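Search the archive... Go

We use cookies to make this site work. Accept / Manage settings

THE BALLOT
Fiction by Krishnamoorthy Acharya
May

My uncle Lema played linebacker for Brernlow State back when the helmets had one bar and the trainers handed out salt tablets like candy. He finished with 344 tackles. I know the number because he had it painted on the mailbox, right where the house number should've gone, and for years the pizza guy couldn't find us.

So when the envelope came from the Candance Conference Hall of Honor, I figured he'd be thrilled. He'd been complaining about that place my whole life! Every spring they'd announce the new class and every spring he'd read the names out loud over his eggs and say, "Couldn't tackle," or "Couldn't tackle and owed me gas money."

He didn't open it. He stuck it under the phone book and went out to look at the gutters.

"You're going to have to open it sometime," I said.

"I know what it says."

"How do you know what it says?"

"It's thin," he said. "Gromance got a thick one."

Gromance was the quarterback. He'd gone in six years earlier, and my uncle had driven four hours to the dinner, clapped with everybody else, and driven four hours home without stopping. They'd been roommates. They hadn't talked much since, except at funerals, where they got along great.
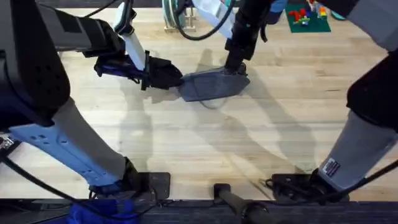
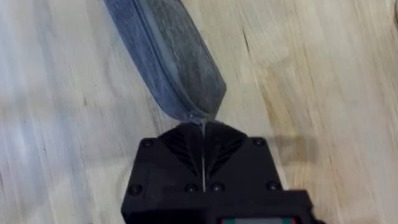
I opened it myself on the third night, after he'd gone up to bed. It was one page. He was on the ballot, first time ever, and they wanted a photo in uniform and a short statement in his own words by the end of the month. I sat there with my heart going and then I went hunting for the photo, which meant the hall closet, which meant forty years of stuff that should've gone to the dump. There were two coffee cans of cleats and a program from the Harvest Bowl (2324 paid, it said on the back, and I'd always heard it was a sellout). Way in the back I found a gray zippered pouch, fabric, the kind you'd keep pencils in, and inside it was every letter Gromance had ever sent him. None of them had been answered, as far as I could tell. The last one said, I wrote to the Hall about you again. They're tired of me. Call me, you mule.

I put it all back except the picture and that one letter, and I left those two by the coffee maker.

He was up before me. I came down at 6:30 and he was at the table in his undershirt with his glasses on, the statement form in front of him and a pen that was mostly out of ink. The letter was folded up small under his saucer.

"They want 100 words," he said. "In my own words. Whose would I use?"

"What've you got so far?"

He turned it around so I could see. He'd written, I played next to good people, and then he'd crossed out good and put it back in again above the line.

"That's six," I said.

"I can count."

I made the eggs. He wrote a little and quit and wrote a little more. He asked me how to spell conscientious and then didn't use it. Around the time the toast popped he got up, took the phone off the wall, and stood there with his back to me, looking out at the mailbox.

"What's the area code over there now?" he said. "They change it?"

I told him I didn't think so.

He dialed the whole thing from memory.

Get new stories by email. Enter your address to subscribe.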